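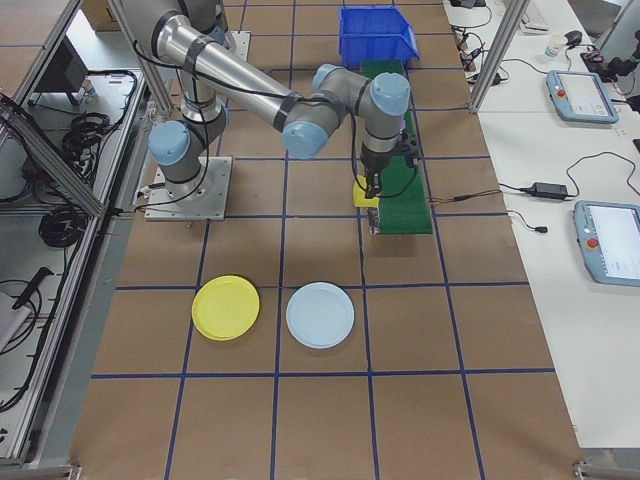 *Blue tape, green belt, and the two plates, yellow on the left and pale blue on the right.*

I have been meaning to write about tape for ages, and since it's Thursday, April 28, 2022 and raining too hard to do anything in the yard, I suppose today is the day!

I love a surface marked off in squares. My own sorting table got its lines in December, after a long afternoon of crawling over it with a yardstick (I started in the wrong corner, peeled it all up, and started again). Blue on brown is such an easy pair to look at, and a plate sitting in its own square looks settled somehow, like it has been given a room. I went through 19 yards of tape, counting the mistakes, and I would still do it over tomorrow.

The plates are the other thing I have opinions about. Plastic ones with a raised rim are the best sorting dishes I know, because small things stay put when you bump the table, and I do bump the table. I bought mine at Geslow, the housewares place out past the Tranon exit, one color for keepers and another for whatever still needs thinking about. Then there's the bin. A blue bin with an open front, tipped a little, is so much nicer to reach into than a deep box where everything sinks to the bottom and stays there until you move house.

What I haven't solved is cords. They loop all over a white tabletop and show up like ink, and a power adapter always seems to end up right where I'd like to put my cup down. I tried the sticky clips from Prundico, and they held for a week or two before the glue gave up. Next I want to try a fabric sleeve, the kind with a zipper, and run it along the back edge behind the keyboard. If it works out I'll put up the measurements, and the tape width too, as a couple of you have asked for that.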